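Subject: Re: [Garlow-History] Packing for the September walk, and the old mill road

Hello all,

I meant to answer this two nights ago and then the evening got away from me, so forgive me if half of you have already sorted it out among yourselves. The question was:

> We have done the river walk before but never the mill road end of
> it. Is it true the road is older than the bridge? My mother always
> said so but the sign at the Garlow end says 1863 for both. Also, is
> there anywhere to fill a water bottle past the Baert farm, and how
> much do we need to carry for two kids? They are seven and ten and
> the younger one complains after the first mile.

Your mother was right, bless her, and the sign is wrong, or at least it's lazy. 1863 is the bridge. I have a copy of the town's road book at home (a copy of a copy, and page 82 is mostly a coffee stain, which I'm afraid is mine), and the mill road is already in there as "the way to Lirnell" a good while before anybody paid for a stone to be laid across the river. Before the bridge you went down the bank and forded it just below where the big sycamores are now. If the water is low in September you can still make out the cut in the bank on the far side, and I'd be glad to point it out to anyone who wants to stand there with me and squint at it.

The mill itself is a sadder story. It burned, was put up again on the same footings, and then the Bernetti family ran it as a feed store up until my own school days. I remember the smell of that place better than I remember most of my teachers. What's left is the wheel pit and one long wall, and please do keep the little ones off that wall, since the mortar is in poor shape.
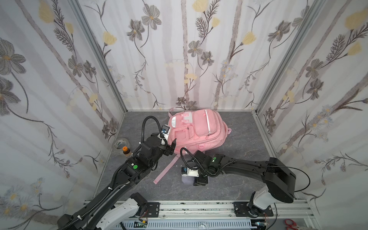

As for water, no, there's nothing past the Baert farm until you reach the church at Lirnell, where there is a tap on the north side that works if you're patient with it. I'd fill up at the start and again at the farm, where they've always been very kind about us using the spigot by the gate. One bottle each for the children ought to do it if the day is mild, and I always bring an extra or two in the car. A sandwich, something sweet for the last hill, a hat, and dry socks. I can't say enough about dry socks. My feet got soaked by the ford one year and I have never heard the end of it from my family.

If your seven-year-old runs out of steam, the mill is a fine place to stop. You can park one car there beforehand and go home with no shame at all. Plenty of grown-ups have done the same, me included.

One more thing while I've got you. We are up to 106 names on this list now, which makes me so happy, and I'm sure some of you newer folks have pictures or letters about the mill road tucked away in a drawer. I'd dearly love to see them, even the dull ones. Receipts, feed sacks, a postcard with nothing but the weather on it, I'll read it all. I can bring the road book along on the walk too if it isn't raining, and you can see the ford entry for yourselves.

We start at 9 in the morning from the Garlow side of the bridge, same as always. I'll be the one with the thermos.

Warmly,
your walk leader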